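Progress report, second period
Project: Teaching two-arm handling by demonstration
Prepared by Wouter Dierckx, Muvari
For the attention of Jasper Timmermans, Cernireck

Dear Jasper,

With this report I inform you of the work done since the start of September. The subject of this period was the collection of demonstrations by remote control in the simulated cell, with both arms and with packed cartons. I also report on the operators, the quality check and the points where we need your decision. 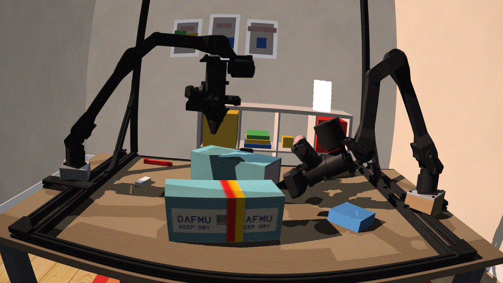
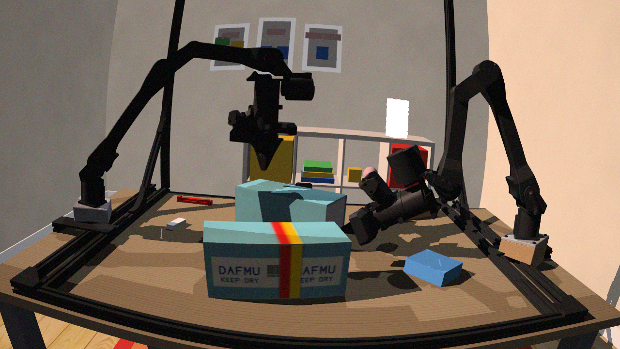

Simulated cell with both arms and the two teal cartons on the table, in both views.

1. Collection of demonstrations

At the end of the period we have 3,285 accepted demonstrations in the store. All of them were made by a person who moves the two arms from the operator desk, with one hand controller for each arm. The simulation runs on our machine in Irotstead and the operator sees the table on a screen. We record the joint positions, the opening of both grippers and the views of the table, all with the same clock.

The main task is to bring the cartons from a disordered position to a straight position, using the two arms together. The printed side with "KEEP DRY" must be visible to the front at the end. This sounds easy, but the cartons are long for our grippers and the operator has to decide early which arm will hold and which arm will push. In the first weeks every operator did this in his own way. The recordings were all correct as a result, but they were so different from each other that the model trained on them hesitated a lot between the two arms.

We therefore wrote a short working instruction. The left arm secures the carton from above, the right arm comes from the side and makes the turn. Both arms go back up before the recording is stopped. Operators may still choose their own speed. After this change the training became more stable, and I propose to keep the instruction for the rest of the project.

The smaller objects on the table, such as the blue box and the red bar, are not part of the carton task. They remain in place so that the model learns to leave them alone. If an operator touches one of them by accident, the recording is marked and goes to a separate folder.

2. Operators

We work now with 4 trained operators. One shift at the desk is limited to 30 minutes, followed by a pause. In the previous period we allowed longer shifts, and in the later part of these the movements became less smooth and the number of rejected recordings went up. The operators themselves asked for the shorter shift and I agreed with them.

A new operator first makes 20 practice recordings which are not used for training. I look at them together with the person, and we discuss mostly two things: approaching too fast, and correcting the gripper many times just before contact. The second one is more harmful than I expected. The model copies these small corrections faithfully and then makes them also where there is no need.

The hand controllers gave us some trouble. The left one sometimes lost its zero position when it was put down on the desk. A holder was made for it in our own workshop and the problem did not come back until now.

3. Quality check

Each recording is played back before it is accepted. The first check is automatic and looks for missing data, for collisions between the arms and for contact with the metal frame. The second check is done by a person. We tried to leave out the second check for a part of the recordings in order to save time, but then we found cartons that were straight but turned with the wrong side to the front. The automatic check could not see this. We have put the human check back for all recordings.

Light and shadow also received attention. The arms and the frame throw strong shadows on the wood of the table, and these move together with the arms. In an early version of the simulation the shadows were switched off to make it run faster. The model trained on those recordings had difficulty to find the edge of the carton when we turned the shadows on again. All recordings counted in this report are made with shadows.

4. Link with Ko

The software Ko, which we use to replay a demonstration on other starting positions, was connected in this period. It takes one recording by a person and produces variants in which the cartons are shifted or turned a little. The variants are stored separately and are not included in the number given in section 1. For small changes of position they are useful. For larger rotations the right arm often reaches its limit, and it is better to ask an operator for a new demonstration.

5. Delays and budget

The carton task is on schedule. The second task, where one arm gives a small block to the other arm, is behind. We started it later because of the working instruction and the repeated recordings. I expect to recover this delay in the next period if the number of operators remains the same. No change of the budget is requested.

6. Decisions requested from Cernireck

- Please confirm that the order of tasks may stay as it is, with the cartons first and the handover of the block after.
- Please let us know if the replayed variants from Ko may be delivered together with the human demonstrations, or if you want them as a separate delivery.
- We would like to receive the measurements of the cartons used at your site - the drawing we have shows only the length and the height.

The folder with sample recordings is open for you with the same access as before. I am available for a call in the mornings, preferably before 11.

With kind regards,
Wouter Dierckx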